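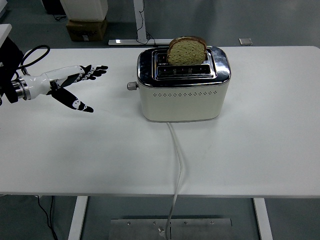 Figure 1. Two-slot toaster with one slice in the rear slot.

Unit 3: The Toaster and the Breakfast Station
Household Food Skills, Tuesday section
Handout prepared by Gladys Espinoza

Read this before the practical session. Bring it with you, along with your notes from Unit 2. We will not go over the bread storage material again, so if you missed that class, get the pages from Nayeli Lozano at the front desk.

What we cover today

We start with how a toaster works and how to set one up on a table. Then each pair makes toast at three settings and fills in the record sheet. Cleaning comes last and is part of the grade.

How a toaster makes toast

A toaster heats bread with thin wires or ribbons that get red hot when current runs through them. Most of the heat reaches the bread as radiant heat, the same kind you feel when you stand near a fire. The surface dries first. Once it is dry enough and hot enough, it begins to brown.

The browning is mostly the Maillard reaction, in which proteins and sugars in the bread combine at high heat to make new colors and flavors. Sugar in the dough speeds things up, so a sweet sandwich loaf browns sooner than a plain one. Stale bread also browns sooner than fresh bread of the same kind, as there is less water to drive off. Frozen bread takes longer.

Write these three terms in your notebook: radiant heat, surface drying, Maillard reaction. They will be on the quiz.

Parts to know

Slots. The common home toaster has two. In Figure 1 they run parallel and are set into a raised chrome rim. Crumbs and raisins collect around a rim like this and should be wiped off when the toaster is cold.

Body. The lower body in the figure is cream-white with a matte finish, and the top section is shiny chrome. Metal near the slots can get hot enough to burn. Treat the top of any toaster as hot until you have checked.

Ventilation holes. Look for the single row across the front, just below the chrome band. Not every model has them in that place. Wherever they are on yours, keep them clear. Do not lean a cutting board or a bread bag against them.

Controls. These differ from maker to maker. The toaster in the figure has a small silver knob on its left side. On our classroom toasters, which are the Fladstead model, the browning dial and the lever are both on the short end. Find the controls on your own toaster and label them on the sketch sheet before you plug anything in.

Crumb tray. On the classroom toasters it slides out from underneath. Some older toasters have no tray and have to be emptied upside down over a sink or trash can, unplugged and cold.

Placing the toaster

Use a flat, dry, stable surface. Leave open space on both sides and above. Never run one under a wall cabinet or near a curtain. If the kitchen is small, pull the toaster forward while it is in use and push it back when it has cooled.

The cord should reach the outlet without being stretched and should not hang over the front edge of the table. Keep it away from the sink. Plug straight into the wall outlet where you can. The classroom tables were rewired last year, so each one has its own outlet and you will not need an extension cord.

Check the circuit before you add a second appliance. A toaster and an electric kettle together can go over 2,000 watts, and that is enough to trip a breaker in many homes. In our room, do not run the kettle and the toaster at the same table.

Loading the bread

Slices should drop in freely. If you have to press a slice down, it is too thick and it can jam. Cut your own bread a little thinner than you would for a sandwich. The Sánchez loaf we use in class comes sliced and fits the slots without trimming.

Stand the slice upright and let it rest on the carriage. Tall slices will stick up above the top of the toaster before the lever goes down, and with some loaves the upper crust stays above the slot even during toasting. That edge will be paler. You can turn the slice over for the last few seconds if it matters to you.

When you toast a single slice, read the manual first. Some makers mark one slot for single slices, and the other slot may give uneven color. If nothing is marked, try both and write down what you get.

Look at the crumb before you load. Rye, spinach, herb and seeded breads can have a green, gray or speckled crumb to begin with, so color alone does not tell you much about freshness. Check the label, the date and the smell. Fuzzy patches or a musty smell mean the whole loaf goes in the trash – do not cut around the spot and do not toast it. Heat from a toaster does not make moldy bread safe.

Practical work

Work in pairs. One person loads and the other keeps time and records, then switch.

1. Unplug the toaster and check that the crumb tray is empty and pushed all the way in.
2. Plug in. Set the dial to low.
3. Load one slice and lower the lever. Start the timer.
4. When the slice comes up, stop the timer. Lift the slice out with wooden tongs and put it on the rack. Do not stack hot slices.
5. Record the time, the color on both sides, and the texture at the center and edge.
6. Wait 2 minutes, then repeat on medium and on high.

Your high setting will probably be quicker per shade than your low setting if the toaster is still warm. Put this in your notes when you see it. Fidelina Cusi's section skipped the wait and their numbers were hard to compare.

If a slice gets stuck, turn the toaster off, pull the plug and let it cool. Then free the slice with wooden tongs. Knives and forks do not go into a toaster at any time, plugged in or not.

Smoke: press cancel, pull the plug, leave the bread where it is. If you see flame, step back and call me.

Cleaning

Unplug and let the toaster cool fully. Empty the crumb tray and wipe it with a dry cloth. Wipe the outside with a damp cloth that has been wrung out well, then dry any chrome so it does not streak. No spray cleaner near the slots. Wipe the tabletop last – crumbs always end up there.

For next time

Finish the record sheet and write half a page on which setting you would use for a breakfast for two people, and why. Hand it in to me or to Mererid Lewis before class. Unit 4 is eggs, so bring an apron.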